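Kitchen Storage and Shared Cupboards: Frequently Asked Questions

The following guidance applies to all residents of Bosau House and Lasbridge Court who use the shared kitchens. It should be read together with the terms of occupancy.

What storage is provided?

Each resident is allocated one shelf in a wall cupboard and one wire basket. The baskets are white mesh with a flat base panel, and are intended for dry goods and empty containers. Each shelf is rated for a load of 18 kg, including the basket.

May I take my basket out of the cupboard?

Yes. Baskets may be placed on the kitchen table while they are being filled or sorted. They should be returned to the shelf afterwards – a basket left out overnight may be moved by staff to the holding shelf beside the door.

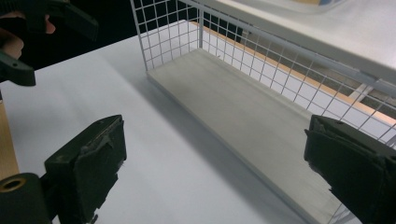
Elaheh Heydari wrote to the accommodation office that the baskets are easier to keep in order if the tall items go at the back and the lids are stored on their containers. The office is content for residents to follow this arrangement.

Is the base panel removable?

Residents are asked to leave the panel in place. Spills should be wiped up with a damp cloth. A replacement panel may be requested from the office, quoting part number 2630.

Which food containers are suitable?

Any container with a close-fitting lid may be used. Clear or translucent plastic is preferred, as the contents can be checked without opening it. Glass jars are accepted up to a capacity of 300 ml. Foil trays and open bowls should not be kept in the baskets.

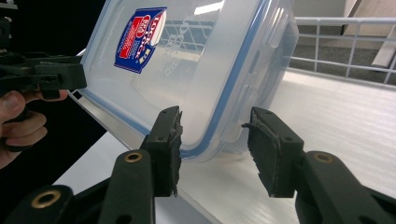
Lidded container with a blue seal, Lock & Lock.

Do containers need to be labelled?

Yes. Please write your room number and the date of filling on a removable label. The manufacturer's sticker may be left on. Unlabelled containers holding food are kept for three days and then emptied.

How should lids with a seal be cleaned?

Wash the lid and the container separately and allow both to dry fully before closing them. Food caught under the seal is the most common cause of smells in the cupboards.

When are the cupboards cleared?

A full clearance takes place each March. Notice is posted in both kitchens beforehand, and residents who will be away may ask for their basket to be held at the office.

Whom should I contact about a damaged basket?

Please write to Ehsan Shirazi at the accommodation office, giving your building and shelf number.

Last updated: 29 September 2025

Related pages
Fridge and freezer space
Recycling points at Lasbridge Court
Reporting a fault in the kitchen
Booking the Vahidi Room
Moving out: kitchen checklist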